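Category: Cells and Benches > Setup and Upkeep > Grippers

Thread: Fingertips drifting on the tabletop cell, what order do you check things?

tannerbench
Hi all, long-time reader, and I finally have a question worth bothering you with. I look after the pick and place cell at our Fimedham shop (white table, white panels on the left and back, two-finger gripper with a wrist camera) and over the winter it has gotten fussy about round things. Grasp height is fine, but the closing point wanders off to one side, and it's worse near the left wall than it is out in the open. I re-taught the table corners on 02/09/2019 and that bought me 187 good cycles before it started up again. Same layout every time I test, so I can compare runs:

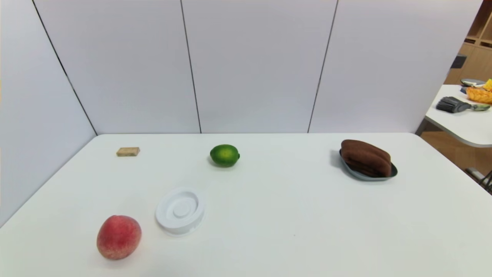

Test layout from the head camera, fruit and tray up front on the left

The arm controller is a Ploltby, the calibration software is Teser, and the fingers are the stock black ones. Where would you folks start? I'd rather not pull the whole wrist apart if I can help it, last time I did that I lost a Saturday's worth of sleep over one shim.

marlow_k
Welcome out of the shadows! My money is on your background before your fingers. You have a white tray on a white table with white walls behind it, and I fought that exact combination for most of a February. Teser fits the table plane from whatever edges it can find, and with pale on pale it can grab a panel seam and call it the table edge. I'd put a strip of dark tape along the back edge, redo the fit, and see if the left side calms down. It costs you five minutes and a bit of tape.

oldgreasegun
I'm going to disagree with marlow, in a friendly way. If it was the plane fit I'd expect the height to be off too, and he says the height is fine. Sideways wander on a two-finger gripper is finger bolts until proven otherwise. Put a wrench on them before you touch any software, please! I went through 356 cycles of log files once hunting a "vision problem" and it was one bolt a quarter turn loose. Can you post the wrist camera view with the fingers open?

tannerbench
Sure thing, and thank you both for jumping in so fast. Fingers open, coming up on the peach: 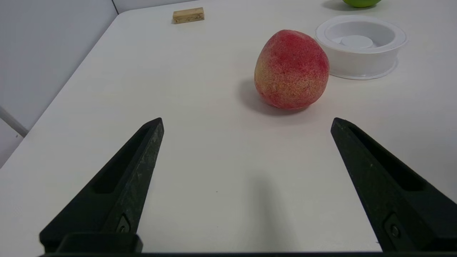 Wrist camera, fingers wide, bolts low down near the base

Scuffs are from regular use, we've had this pair on for a good long while.

oldgreasegun
Thanks, that's a nice clear one. Scuffs wouldn't worry me a bit. Those two bolts down in their pockets are the ones I mean. Back them out one at a time, clean the pocket (a cotton swab does fine), a tiny dab of the medium threadlocker, and snug them with the fingers closed on a gauge block so they seat square to each other. Then redo the finger offset, and only then the table. If you do the table first you're just baking the error in.

marlow_k
Okay, I'll give you the order, that's sensible. I still say tape the edge though. Look how close the wall comes on the left in that shot, and there's a corner seam right there for the software to latch onto. He did say it's worse on that side, and a loose bolt doesn't know which side of the table it's on.

pip_at_makori
Butting in from the Makori line, we run a couple of these. You may both be right, we had the two troubles together and each one hid the other. One thing to add: write down the finger offset before and after. Ours goes on a card taped inside the cabinet door, and it has saved me more grief than any manual. Also check the wrist camera bracket while you're in there, it shares the load path on the older mounts.

oldgreasegun
A loose bolt can care which side it's on if the wrist rolls over to reach the left, marlow! But fine, tape is cheap.

tannerbench
You're all very kind. Plan for me is bolts, offset, bracket, tape, then the table fit, with the card on the door. I'll run the same layout through 633 cycles and come back with the log, even if it's embarrassing. Does anybody have a torque number for those bolts that they trust? The sheet that came with mine has a coffee ring right over it.

Recent threads
Ploltby controller loses home after a power cut
Cheap gauge blocks, are they good enough?
Teser table fit: how many points do you use?
Cable tie spacing along the forearm
Wrist camera bracket, old mount vs. new mount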